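# ¿Adónde se va el agua cuando algo se seca?

Seguro que te ha pasado: sales de la piscina chorreando, te sientas un rato al sol y, cuando te quieres dar cuenta, ya no queda ni una gota en tus brazos. Y en el suelo tampoco hay charco. Entonces, ¿dónde está el agua? ¿Se la ha bebido la piel? ¿Se ha escondido en algún sitio? Vamos a averiguarlo con calma, que es una historia bonita y no hace falta correr.

Lo primero que hay que saber es que el agua está hecha de trocitos pequeñísimos que se llaman **moléculas**. Son tan pequeñas que no se ven ni con la mejor lupa de tu casa (ni con la de tu abuelo, que seguro que es enorme). En una sola gota hay muchísimas, más de las que podrías contar aunque empezaras hoy y no pararas ni para merendar.

Y esas moléculas no se están quietas nunca. Se empujan, se dan la vuelta, chocan unas con otras como niños en el patio a la hora del recreo. Unas van despacito y otras van muy deprisa. Cuando una de las rápidas está justo en la superficie del agua, puede dar un salto y escaparse al aire. ¡Hop! Ya no es agua líquida: ahora forma parte del **vapor de agua**, un gas que no se ve y que está mezclado con el aire que respiras ahora mismo.
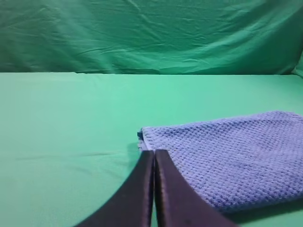

Cuando se han escapado casi todas, decimos que la cosa «se ha secado». Los mayores le ponen un nombre más largo, **evaporación**, pero es eso mismo: un montón de moléculas saltando al aire, una detrás de otra, sin hacer nada de ruido.

## No hace falta que el agua hierva

Mucha gente piensa que el agua solo se convierte en vapor dentro de una olla al fuego. Es verdad que al hervir va rapidísimo y salen burbujas por todas partes, pero un charco de la calle también se evapora, y ningún charco hierve. Lo que pasa es que tarda más. En mayo, con un día de sol, un charco pequeño puede desaparecer entre que entras en clase y sales a comer. En invierno puede quedarse ahí varios días, esperando a que alguien lo pise con las botas.

Hay varias cosas que ayudan al agua a escaparse:

- **El calor.** Con calor las moléculas se mueven más deprisa y hay más que consiguen saltar.
- **El viento.** Se lleva el aire húmedo y trae otro más seco, con sitio para nuevas moléculas.
- **El espacio.** Si el agua está bien repartida, hay más moléculas en la superficie, listas para el salto.

Cuando el aire ya está muy cargado de vapor, en cambio, muchas moléculas vuelven al agua casi al mismo ritmo que otras salen. Por eso en los días de niebla la ropa tendida parece que no se va a secar jamás.

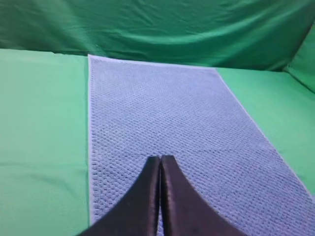 Lo del espacio se entiende muy bien pensando en la ropa. Si haces una bola con un bañador mojado y lo dejas en el fondo de la mochila (¡ay, cuántas veces!), el agua de dentro no encuentra la salida y al día siguiente sigue empapado. Una toalla extendida a lo largo, como esa de color azul claro, tiene toda la cara de arriba en contacto con el aire. Y si encima la cuelgas, el aire le llega también por detrás y la cosa va mucho mejor.

## Un experimento para hacer en casa

Necesitas 2 trapos iguales, agua y un poco de paciencia. Moja los dos, escúrrelos bien y ponlos en la misma habitación. Uno lo cuelgas estirado; el otro lo enrollas como un churro y lo dejas en un plato. Después de merendar, tócalos. ¿Cuál está más seco? Apunta en un cuaderno la hora a la que los pusiste y la hora a la que notaste la diferencia. Si te gusta, otro día puedes repetirlo cambiando una sola cosa: los dos colgados, por ejemplo, pero uno al sol y otro a la sombra.

Y aquí viene una sorpresa: mientras tengas las manos mojadas, sopla encima de ellas. ¿Notas el fresquito? Las moléculas más rápidas, al marcharse, se llevan calor de tu piel. El sudor funciona igual, y es una manera muy lista que tiene el cuerpo de refrescarse cuando corres.

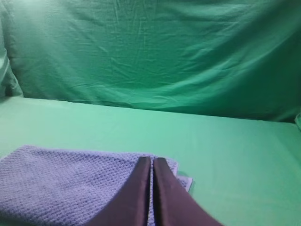
Damir Đorđević nos escribió para contar que él había hecho la prueba con calcetines, y que el que dejó en el baño, con la puerta cerrada, seguía húmedo a la hora de acostarse. Preguntaba también si el agua que se escapa se pierde para siempre.

¡Qué buena pregunta, Damir! No se pierde. El vapor viaja con el aire y, cuando se enfría, las moléculas van más despacio y se juntan otra vez en gotitas. A eso se le llama **condensación**. Lo ves en el espejo del baño después de la ducha, en el vaso de limonada con hielo y también allá arriba, en las nubes, que están hechas de gotitas muy pequeñas y a veces de cristalitos de hielo. Cuando las gotas se hacen grandes y pesadas, caen en forma de lluvia y vuelven a los ríos, al mar y a los charcos, donde alguna molécula rápida ya estará preparándose para saltar de nuevo.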